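Can a machine tidy the craft table yet? Speaker notes

(Start without the title slide. Ask for hands up: who has a drawer at home that won't shut? Wait for the laugh, then go.)

So I've got 26 minutes and one chore. Putting scissors in a tray, taking scissors out of a tray. It sounds like nothing, and I love it, because it's the best small test of a household robot I know.

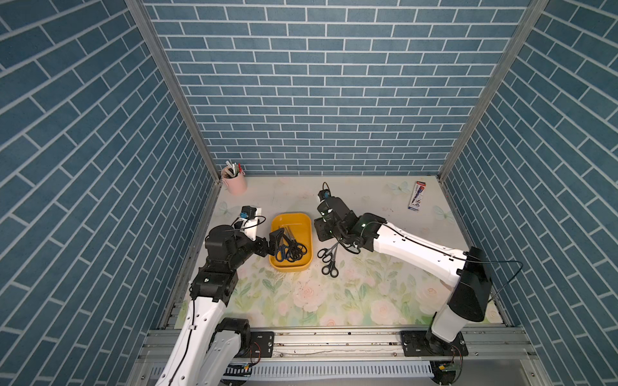

Slide 4. Two arms, one yellow tray, a tangle of scissors.

Give them a moment to look. Then ask which pair they'd grab first. Everyone in the room will have an answer in half a second (pause here, it's a lovely moment) and that's the bit we're still teaching machines to do. Handles hook through handles. Pull one and you may get three!

Mention Katona, our sorting project, but keep it short. The details are in the handout.

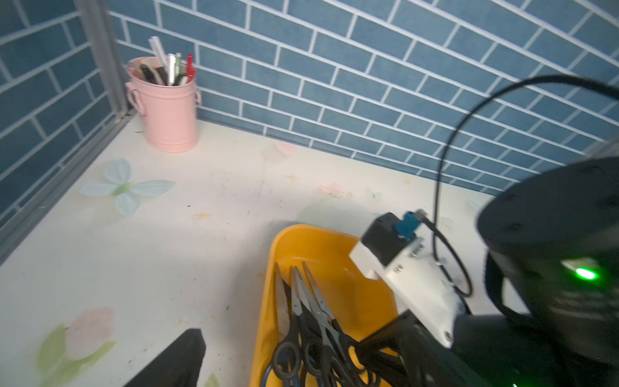
Urkthorpe, November

Talk about the view from the wrist. Up close, the handles are black, they bunch together, and the blades are what tell you one pair from the next. Ask how they'd describe "the middle pair" to someone wearing a blindfold. Good spot for a question from the floor.

Then the shop-floor story from Gurkport: nine bins, mixed hand tools, and the people on the line wanted help with the boring bin, the one everybody chucks things into. Same problem, bigger tools.

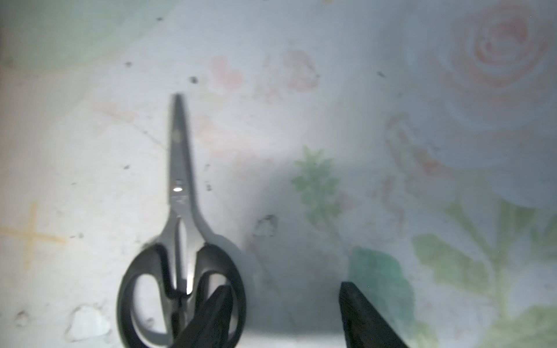
Finger loops are a gift and a nuisance. You can get a grip on them in all sorts of ways, but a few millimetres either way changes how the whole thing hangs once it's lifted. Do the demo with my own scissors from the lectern. Don't wave them about.

Now the honest answer to the title. Machines can do parts of this chore. A whole messy kitchen bench, any bench, any colour of tray? Not yet, in my view, and I'd still bet on it happening.
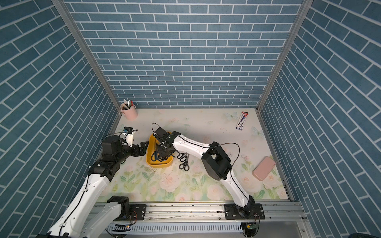
If time's short, skip the Ustdale story and go straight to questions. Someone always asks about dishwashers. Say yes, please, me too, and then talk about wet glasses.

Handouts are on the chair by the door.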